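The Complaint Was Noise

The Galang is a compressor nebulizer for home use. It has a base unit, a length of tubing, a medicine cup and a mask or mouthpiece. A treatment takes 12 minutes. The compressor is rated for 3000 hours, after which the piston seal is replaced at the factory and the hour counter is set back to zero. Odimum, the company I worked for, built the base unit in Claluvville and bought the tubing and cups from outside.

My job was returns. A unit came in, I opened the box, compared the contents with the form, cleaned the exterior, read the log and ran the bench test. The bench test measured pressure, flow and sound. If a unit passed all of it, I wrote "no fault found" and sent it back with a letter. Most units passed. People returned a nebulizer when the cough did not get better, and a cough was outside the scope of the test.

The unit in question arrived in February. On the form, under "describe the problem," the customer had written one word, "noise," in pencil. Under "when did the problem begin" she had written "after you fixed it."

I looked up the history. The unit had come in once before, in the fall, under the seal recall. At that time the shop had replaced the original compressor with the Grestent, a newer type that fit the same mounts. The Grestent was quieter. It had rubber feet and a longer intake path, and it ran at a higher frequency, so that what sound it did make was easily blocked by a closed door. Customers were told about this in the recall letter, in a paragraph headed "Improvements."

I ran the sound test. The unit was well under the limit. I ran it again with the cover off and again with the intake filter changed. The filter was clean, cleaner than it should have been for the hours on the counter, and I made a note of that.

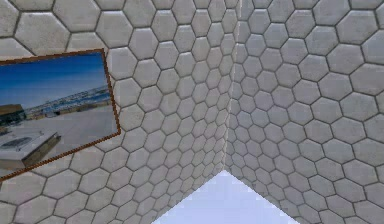
The log in a Galang is simple. It stores the start time of each session, the run time, the motor current and the back pressure in the line. Back pressure is the useful figure. A cup with medicine in it pushes back in a certain way, and the pressure falls off slowly as the liquid is used up. An empty cup gives a lower figure that stays flat. With no cup attached at all, the figure is close to nothing.

This unit had run every night at about the same time. Up to a point well before the recall, the pressure curve was normal: a rise, a plateau, a slow fall. Then there were several nights with no sessions. Then the sessions began again at the same hour, and the pressure was close to nothing. It stayed that way for the rest of the log. Somebody had been switching on the compressor with no cup on the line, letting it run for the full treatment, and switching it off.

We had a procedure for this. It was classed as use error, and the correct response was the letter with the assembly diagram. I printed the letter. I also noticed that the run times had changed after the recall. With the old compressor every session had ended on time. With the Grestent, the sessions were short for a week, a minute or less, then there were a few very long ones, then the log stopped and the unit was mailed to us.

I did not send the letter. The return policy allowed 30 days for an answer, and the unit sat on my shelf for most of that with a yellow tag on it, which meant waiting for parts.

The customer line was on another floor, and bench staff were not supposed to call customers. There was an exception for missing accessories. The unit had come in without a cup, so I called about the cup.

She said there was no cup. I asked whether it had been lost. She said it had been thrown out, along with the masks and the medicine, because the nurse who came for the bed had told her to get rid of anything that had touched the medicine. The base unit had not touched any medicine, so she had kept it.

I asked her what setting she used. The Galang has only one setting. I knew that, and after a moment so did she.

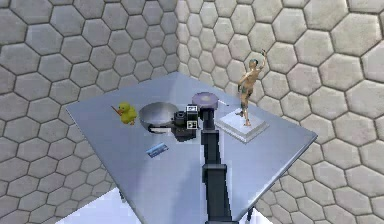
Table in a tiled corner.

She said that she had the machine in the next room, on the floor, and that the floor was part of it. The old one had knocked. It had gone through the boards a little and made the closet door tick. I wrote down "floor coupled" and "secondary resonance, door." She asked whether I was writing this down and I said that I was. She then gave me a fairly complete description. The old compressor had started low, with a shudder, and climbed for a few seconds. There was a knock on every stroke, and every so often a second, softer knock behind it. Near the end it had a rattle in it that got worse in cold weather. Then it cut off and the house was quiet, and she would fall asleep.

The new one, she said, sounded like a refrigerator in somebody else's house.

I told her the new compressor met the specification. She said she was sure that it did.

The softer knock was the worn seal. It was the fault described in the recall. A seal in that condition loses pressure and makes a treatment run long, and over time it can shed material into the line. For a patient this would be a serious matter. For a base unit with no tubing attached, running in an empty room, I could find nothing in the risk file that applied. The risk file assumed a patient on the other end.

Odimum kept the parts removed under the recall. They were held in gray bins in the back, tagged with the number of the unit they came from, until the insurer agreed that they could be scrapped. I found hers in the second row. It was heavier than a Grestent and the housing was scuffed where it had rubbed against the mount.
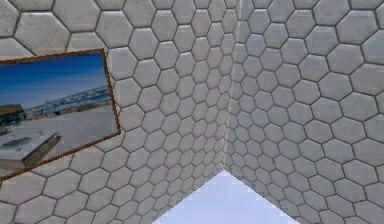

The swap takes two screws on each side and one connector. I did it after the day shift had gone. Before closing the case I put a brass plug in the outlet port, with a bleed hole drilled in it so the motor would not stall, and sealed it with the red compound we used for calibration points. Nothing could be connected to it after that. I took off the label that called it a medical device and scraped down the glue. Then I ran it on the bench for one full session.

On the rubber mat it was only loud. I moved it to the floor. The floor in the shop is concrete and did not do much, so I carried it to the front office, which is older and has boards, and set it down next to the filing cabinet. It started low and shuddered and climbed. There was the knock, and after a while the one behind it. A drawer in the cabinet had begun to tick. I did not have the sound meter with me and made no reading.

The paperwork took longer than the repair. There was no code for what I had done. A returned unit could be closed as repaired, replaced, refunded or scrapped. I closed it as scrapped, which removed the serial number from the active list and ended the warranty, and under "disposal" I wrote that the housing had been sent out for non-medical use. The form accepted this. I filled in the date, 26/03/2023, and initialed the box for the supervisor as well, as we all did when the supervisor was out.

I packed it in the large carton with foam at the corners. The standard insert is a card that begins "Thank you for choosing Galang," followed by cleaning instructions for the cup. I left it out and put in a slip with the part number of the old seal. I added that it would go on wearing, that the second knock would get closer to the first, and that the rattle should be expected earlier in the year than before. I estimated the remaining life at one session per night. I gave it as a range.

The insurer released the bins that summer and the rest of the old compressors were crushed. At the count beforehand one was missing from the second row. I was asked about it and said that it had been used for a repair. They asked whether the repair had passed the bench test. I said that it had failed on sound, and they wrote that down and went on to the next bin.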